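Creases in cloth, and how people have got rid of them

A crease is a line or ridge left in a piece of cloth after it has been bent or squashed. Most of us just call them wrinkles, though the people I learned from in the trade were quite strict about it: a crease was something you put in on purpose (down the front of a trouser leg, say) and a wrinkle was something that happened to you. I've never managed to keep the two apart in conversation, so I shan't try very hard in this article either.

I started writing these pages when I was still working at the laundry in Peltham, and this one has grown more than any of the others. If you're after stains, that's a separate article and it's in a much worse state!

Why cloth creases

Cloth is made of yarn, and yarn is made of fibres, and fibres are made of very long molecules lying more or less side by side. In cotton and linen those long molecules hold on to their neighbours with weak bonds. Bend the fibre and some of those bonds let go, and new ones form in the bent position. Leave it like that for a while and the fibre is quite happy where it is. Water speeds the whole thing up, as it gets in between the molecules and lets them slide about, and heat helps too. So a damp shirt left in a heap creases far worse than a dry one, and the very same things that put the wrinkles in – water, warmth and a bit of pressure – are what you need to take them out again.

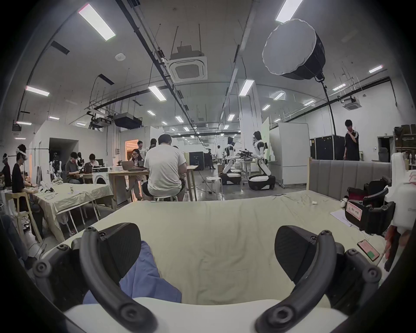

Wool behaves differently. The fibre has a natural crimp, a sort of built-in spring, and it wants to go back to where it was. Hang a wool jacket in a steamy bathroom overnight and most of the damage will have gone by breakfast. Silk sits somewhere in the middle. Polyester hardly creases at all at room temperature, but if you tumble it hot and let it cool in a lump, you've more or less moulded it, and you'll have a job getting it flat.

How the cloth is made matters as well. Knitted cloth, which is what T-shirts and jumpers are, is all loops, and loops can shift around without the yarn itself being bent very sharply. Woven cloth has its yarns locked over and under each other. A tight plain weave, like a good cotton sheet, has nowhere to go and so it shows everything. I had a customer who was convinced that expensive sheets creased less and she was terribly disappointed (they were lovely sheets, mind you).

Before the iron

People were flattening cloth long before anybody thought of heating a lump of metal to do it. In the north of Europe there were smoothing stones, which were rounded lumps of glass or stone you rubbed over the linen, often on a flat board. Glass ones turn up in Viking graves. I've tried it with a big glass paperweight and it does work, on a handkerchief at least, though my wrist complained for two days afterwards.

Then there's the mangle board, which I'm very fond of. You wrapped the damp linen round a wooden roller, laid it on the table and rolled it back and forth under a long flat board with a handle on top. They were often beautifully carved, and in parts of Scandinavia a young man might give one to the girl he hoped to marry. Sirkka Ruotsalainen, who put me right on several things in this section, has one from her grandmother's side with the initials worn nearly smooth. She still uses it for tea towels.

The box mangle was the same idea made enormous. A big wooden box was loaded with stones and dragged to and fro over rollers with the linen wound round them. Large houses had them and so did some villages, and you'd pay to have your sheets done. The upright mangle with two rollers and a crank came later, and that one was for squeezing water out as much as for pressing.

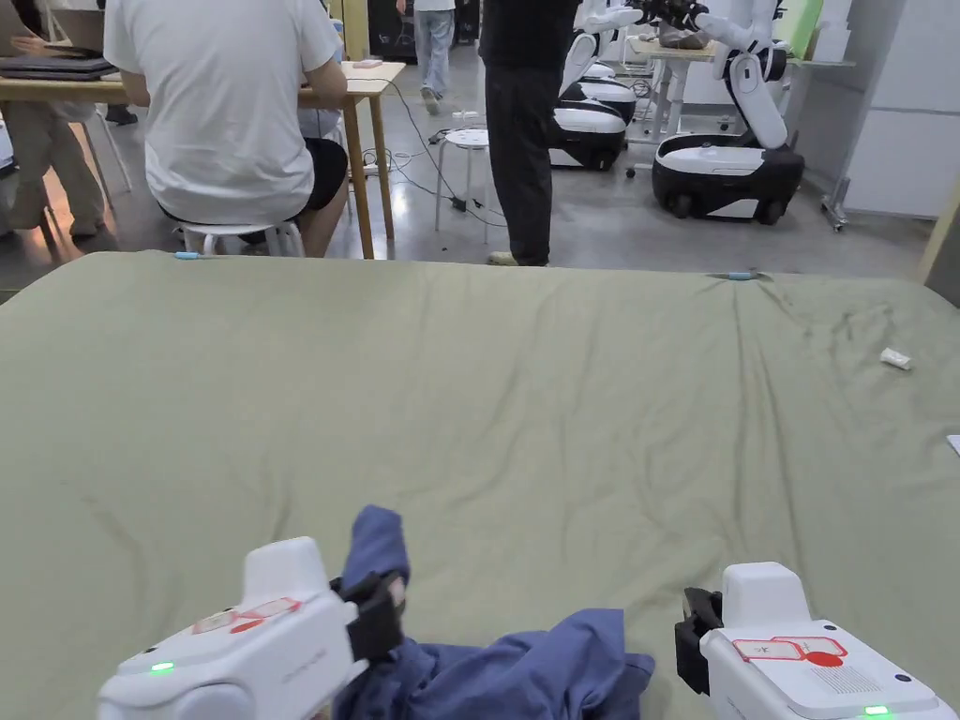
In China they had pans with long handles, filled with hot charcoal and moved over the cloth, and these go back many centuries. European irons came in two main sorts. The box iron was hollow and took a hot slug of metal or some coals inside. The flat iron, or sad iron, was solid (sad being an old word for heavy) and you heated it on the stove. You needed at least two, one in use and one heating, and you had to keep them very clean or you'd get soot all down your best tablecloth.

Electric irons arrived in the 1880s and weren't much good to most people, as most people didn't have electricity. Thermostats came in properly between the wars, and steam irons were common in homes by the 1950s. I don't think there's been a truly big change since then, whatever it says on the box.

Pressing in a laundry

A commercial laundry does very little ironing in the way you'd do it at home. Sheets and tablecloths go through a heated roller machine, called a calender or just an ironer, and come out flat and dry at the other end. Shirts go on a press shaped like a body. At Peltham we had a Camex roller that had come second-hand and was older than I was, and it was a wonderful machine if you fed it square and a horrible one if you didn't. My record for one week was 2607 pieces through it, in November, with a hotel contract on and Eero Kemppainen folding at the far end. A quiet week was 1260.

Feeding is where the skill lies. You have to find the corners, get the edge straight and keep a light, even pull on it, and a crumpled wet sheet is surprisingly unwilling to show you where its corners are. Small garments are worse in a way, with sleeves going in every direction. My own method with a T-shirt was always to find the shoulder seams first and let the rest hang.
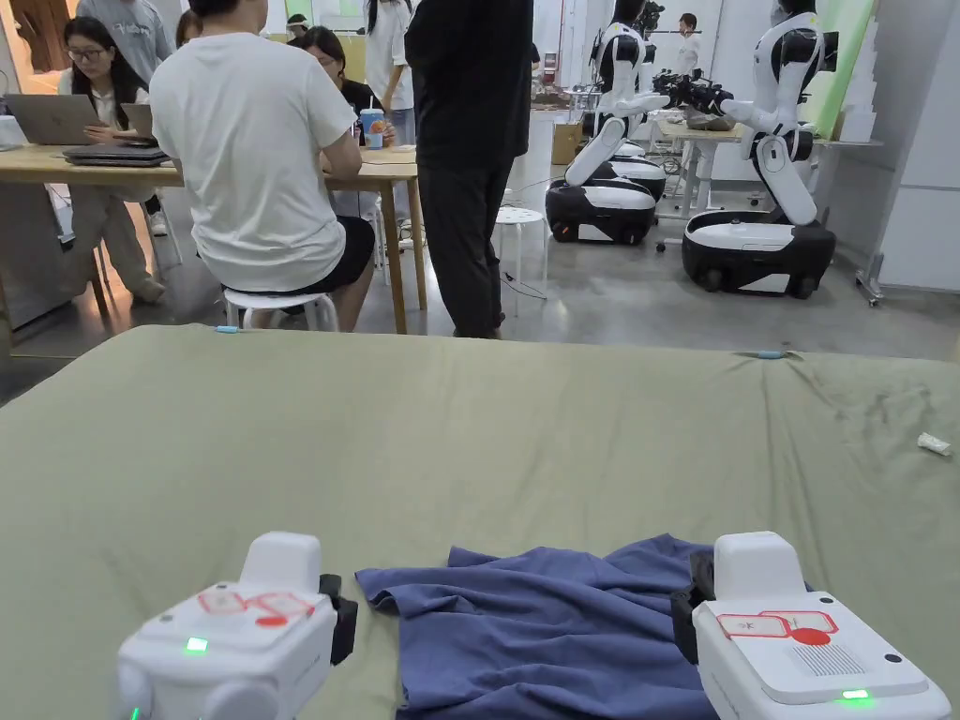 A creased T-shirt.

Easy-care finishes

Chemists have been trying to stop cotton creasing since the 1920s. The usual approach is to soak the cloth in a resin and bake it, so that the molecules in the fibre are tied to one another and can't slip. The early versions smelt of fish and weakened the cloth, and many used formaldehyde, which is now kept to low levels in clothes sold in most countries. The finish also wears away with washing. Cuffs and collars seem to go first, in my experience.

Getting creases out at home

Shake things hard when they come out of the machine, and don't leave them sitting in the drum. Iron cotton and linen while they're still slightly damp. Do the thick bits first – collars, cuffs, waistbands – and the big flat parts last. Wool wants steam and a pressing cloth, and you should lift the iron and put it down again instead of pushing it along. Anything with a print on the front gets turned inside out.

If you haven't got an iron, a damp towel laid over the garment and smoothed firmly with your hands will do a fair bit, particularly on knits. Hang it up straight afterwards and leave it alone until it's dry.

See also: Mangles; Starch; Linen; Laundry work in Peltham; Stains (unfinished)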